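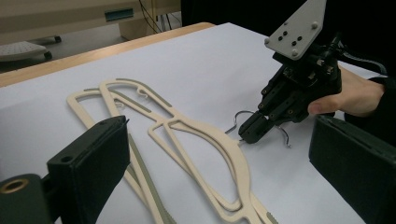
Oonagh Treadgold

Figure 4. Two plastic clothes hangers, overlapping, on white paper.

4.2 What people did with the settlement notice

I came into this part of the study expecting to write about the wording of the notices. I'd read a pile of them by then and had Opinions (mostly about the phrase "your rights may be affected", which turns up everywhere and tells you next to nothing). But the replies kept dragging me back to something duller, namely how the notice got to people in the first place.

The Mumlow case was a plain overcharging claim. Customers said a delivery fee had been added at the last step of checkout, the company denied doing anything wrong, and the two sides settled. Notices went out by email, with a postcard for anyone whose email bounced. I wrote to 1,449 people on the class list and heard back from 300, a better response than I'd dared hope for! Of those, 196 remembered getting a notice of some kind. I can't say how many of the others got one and forgot it, so please read that number as memory and nothing more.

Quite a few of the people who did remember the email thought it was a scam. It came from Zavbridge, the claims administrator, a name they had never seen before, and it asked them to click a link and type in a code. One person told me she'd reported it to her bank. Another deleted it, got the postcard anyway, and then trusted the postcard because "nobody would pay for a stamp to rob me". I've thought about that remark more than is probably healthy.

The Trnka settlement, over warranty charges, went the other way round, with letters first and a reminder by email. I spoke to 200 people there, and the worry about fraud hardly came up. They grumbled about the form instead, especially the box asking for an order number from years back. Some gave up at that box and never went back to it.

I'd be careful about setting the two side by side, mind you. The sums on offer were different, the Trnka customers were older on the whole, and I did those interviews by phone, mostly on a Saturday, when people seemed happier to chat. The Joltico papers, which I come to in 4.3, at least let me look at email and post within a single case.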